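Jornada de puertas abiertas en Pellthorpe: buscamos participantes con dudas

Publicado en: Convocatorias
Fecha de la jornada: 12/04/2025
Lugar: nave 2 de Pellthorpe, entrada por el patio de carga
Compensación: 60 euros por persona y comida

Hegarty lleva meses contando a quien quiera oírlo que un brazo robótico puede aprender tareas domésticas corrientes a partir de lo que hacen las personas con las manos. El proyecto se llama Ultorard y en abril abre sus puertas por primera vez. Nos han pedido que busquemos público. Hemos aceptado con una condición: que el público pueda tocar, preguntar y llevar la contraria, y que sus notas se publiquen sin pasar antes por el departamento de comunicación.

Por eso esta convocatoria no va dirigida a entusiastas. De esos ya habrá bastantes en la sala.

Qué se va a ver

La mañana se dedica a la parte manual. Una persona trabaja en una mesa con una pinza en cada mano y repite operaciones que cualquiera hace en su cocina sin pensar: acercarse a un vaso con tapa y pajita, cogerlo, dejarlo en otro sitio. Los participantes harán lo mismo por turnos. Conviene venir avisado de que es un trabajo lento y de que las pinzas llevan cable.

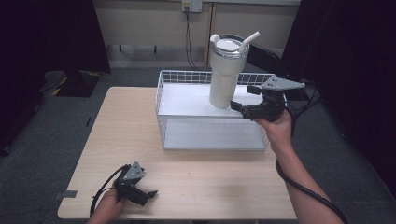
A quién buscamos

Personas adultas que trabajen o hayan trabajado con las manos: hostelería, almacén, limpieza, cuidados, taller, comedor escolar. No hace falta saber nada de informática. Tampoco hace falta estar en contra de los robots, pero sí haber desconfiado alguna vez de un vídeo promocional y ser capaz de explicar por qué.

No admitiremos a empleados de Hegarty ni a sus familiares directos. Quien trabaje para un proveedor suyo debe decirlo en la solicitud.

Qué pedimos

Asistir a la jornada completa, probar las pinzas durante un turno y entregar al final una hoja con observaciones. Se puede escribir que todo ha ido de maravilla, siempre que se diga qué se ha visto para pensarlo. Una frase como «impresionante» sin nada detrás nos sirve de poco.

Nos interesan sobre todo las cosas pequeñas. Cuántas veces interviene el personal para recolocar un objeto. Si los objetos redondeados dan más guerra que los rectos. Qué ocurre cuando alguien zurdo se pone a los mandos. Si la demostración de la tarde, ya con el brazo, usa las mismas piezas que la de la mañana o unas elegidas para la ocasión. De cerca se aprecian asuntos que desde la segunda fila se pierden, como lo poco que queda a la vista alrededor de una pieza voluminosa cuando la pinza se le arrima.

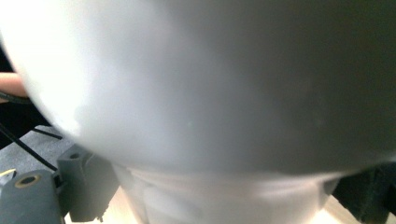 Jana Ostermann nos escribió tras leer el borrador de esta convocatoria: «Me parece bien que desconfiéis, pero preguntad también por el aburrimiento. He repetido el mismo gesto turnos enteros y a partir de cierto punto se hace mal. Si la máquina aprende de eso, aprenderá también mi cansancio. Yo pediría que se anotara la hora de cada prueba».

Hemos incorporado la sugerencia. La hoja de observaciones tiene ahora una casilla para la hora y otra para el cansancio, que cada cual rellenará como entienda.

Lo que Hegarty afirma y lo que sabemos

Hegarty nos habla de 615 repeticiones grabadas hasta la fecha. No hemos podido comprobar el dato ni sabemos cuántas de ellas se descartaron. Tampoco nos han aclarado qué cuenta como acierto: dejar el vaso de pie, dejarlo donde se pedía o, sencillamente, no tirarlo. Hemos enviado la pregunta por escrito y la volveremos a hacer en voz alta durante la visita.

Una mesa despejada de madera clara y dos dedos bien abiertos son un punto de partida muy cómodo.
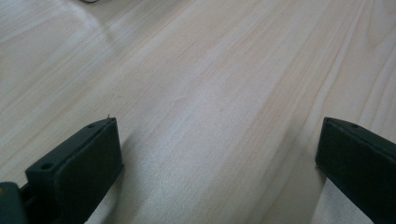
Las encimeras de la gente tienen migas, facturas y un cargador enchufado donde estorba, y hemos solicitado que al menos una de las pruebas de la tarde se haga con trastos traídos por los participantes. La respuesta, por ahora, es que «se estudiará». Traed algo de casa igualmente: que quepa en una bolsa, que no corte y que no os importe perder.

Condiciones prácticas

El pago se hace por transferencia en los días siguientes y no depende de lo que se escriba en la hoja. Los desplazamientos desde Clarkthorpe están cubiertos con un autobús de ida y vuelta; quien venga de más lejos debe consultarlo antes. Durante las pruebas se graba. Antes de firmar la autorización, leed el apartado sobre conservación de las grabaciones, que en la primera versión no fijaba ningún plazo. Quien prefiera no ser grabado puede asistir como observador y cobra lo mismo.

Cómo apuntarse

Mandad un texto de 300 palabras como máximo a la atención de Jacinto Cortés, con vuestro oficio, una forma de contacto y una tarea que no dejaríais en manos de un robot. No pedimos currículum ni fotografía. Contestaremos a todas las solicitudes, incluidas las que queden fuera.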